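11 Sep 2026

I meant to write this last night when the meeting was fresh, but I came home so tired that I sat down with my shoes on and the next thing I knew it was past bedtime. So it's Friday morning, the coffee is made, and I have a whole hour before I need to be anywhere.

The hearing on the Clirlow power plant was held in the school gym over in Prellham, on those folding chairs that pinch the backs of your legs. The state wants to put a price on what comes out of the stacks, a permit for every ton, and the plant wants most of its permits handed over free for the first 7 years. That is the whole fight, really, once you scrape away the long words. I have been reading up on it since July, when the draft came out in the same week half the county was at the lake, and I still had to ask the woman next to me what a "benchmark" was. She didn't know either, and we had a good laugh over it and shared her peppermints.

The man from the company spoke first. I'll give him credit, he was polite and didn't talk down to us. He said that if they have to buy every permit, they'll lose business to plants across the state line where there's no price at all, and then the smoke just gets made somewhere else and we've lost the jobs besides. I've thought about that a good deal. My own father drew a paycheck from Clirlow for most of his life and I grew up on that money, so I'm not going to sit there and pretend those jobs are nothing. But I also remember my mother wiping down the porch rail every morning before she'd let us lean on it (with a rag she kept on a nail just for that!), and I remember the color of the rag.

Then a young woman from the Cirkberg Clean Air group got up, and she was very good. She said that when you give permits away, the company can still add the price of them to the electric bill, as though it had paid. I hadn't understood that part at all. I wrote it down on the back of my program and underlined it twice. If that's so, then we'd be paying for something they got for free, and I'd like somebody to explain to me how that is fair to anyone living on a pension.

I did not speak. I had signed up to, and I had my 2 minutes written out on index cards, but they got to the end of the evening with a long list still waiting, and they asked us to send in our comments by mail. I was let down and a little relieved, both at once. My knees had been shaking since supper.

What I want to say in my letter is simple enough. I'm for the price. I would like the money from it to go toward fixing up drafty houses, like they've been doing over in the Maeng valley, where my cousin had her attic done and says she can walk around in her socks in January now. And I'd like the free permits to shrink every year, on a schedule anybody can read, so the plant has time to change and the rest of us can see that it's changing. I have crossed out the first paragraph 5 times because I keep starting with my father and running out of page.

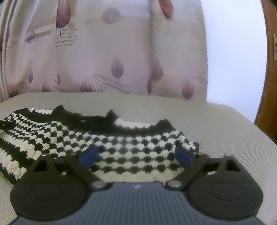
The black and cream crochet, by the pink curtain.

The house itself has been on my mind too, with all this talk of insulation. The back bedroom was cold again this morning, and it's only September. I held my hand along the bottom of the window and felt the air coming right in, plain as anything. The last time I asked for a price on new windows the man said $1000 for that one room and I thanked him and shut the door. Maybe I should ask again. Maybe there will be a program by then, if the thing passes and if they don't spend it all on consultants, which I will also mention in the letter, only more nicely.

On the drive home I took the river road, because I like it, even though it's longer. You come around the bend past the feed store and there's the plant, all lit up, and I have to admit it looks almost pretty at night. I pulled over for a minute. I used to think those red lights were put there for Christmas and that they just never got around to taking them down. I wonder what it would be like to come around that bend and have it dark. I don't think I'd be sorry, but I believe I would miss it a little, and I suppose a person can want both of those things.

Well, the coffee's gone and I've used up my hour. I need to buy stamps, return the library book on power markets (I got as far as chapter four and I am not proud of it), and pick up something for supper. Then the letter again tonight, starting with the permits this time and leaving Dad for the end.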